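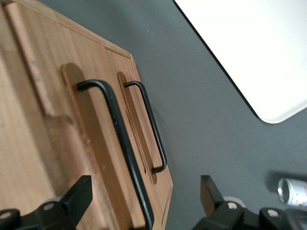
Andonico asked whether the reset steps could be dropped between takes when the operator stays the same. They can't. The reset check applies to every take, and a skipped reset is logged as a failed item even if the recording looks clean.

Pre-session inspection, Dulus cell, cabinet task
Grudville site, February, morning shift

1. Emergency stop pressed and released, arm holds position. OK
2. Guard gate switch cuts motion. OK
3. Gripper finger bolts checked with torque driver. OK
Comment: one bolt took a slight turn. Recheck at midday.
4. Finger tips free of chips and tape residue. OK
5. Wrist camera mount tight, lens wiped. OK
Comment: use the dry cloth only. The spray leaves a film.
6. Cable slack at full wrist rotation. FAIL, corrected
Comment: clip had moved toward the elbow. Moved back and marked with paint pen.
7. Cabinet fixed to bench, no play when pulled by the bar handles. OK
8. Handle edges checked for burrs. OK
Comment: scuffs on the black finish are cosmetic. Do not touch up during a collection run, the finish has to match earlier takes.
9. Loose objects placed per Salian layout sheet. OK
Comment: cans must be empty. No glass inside the guard.
10. Speed limit set to 165 mm/s for teleoperation. OK
11. Storage free for full session. OK
Comment: 306 takes on disk before start. 2 have no gripper signal and are to be excluded from training, not deleted.
12. Operator break after each block. OPEN
Comment: the last block ran over 5 minutes late. Set the timer at the console.

Open items: 3 (midday recheck), 12.
Cell released for collection. Next full inspection after any finger change.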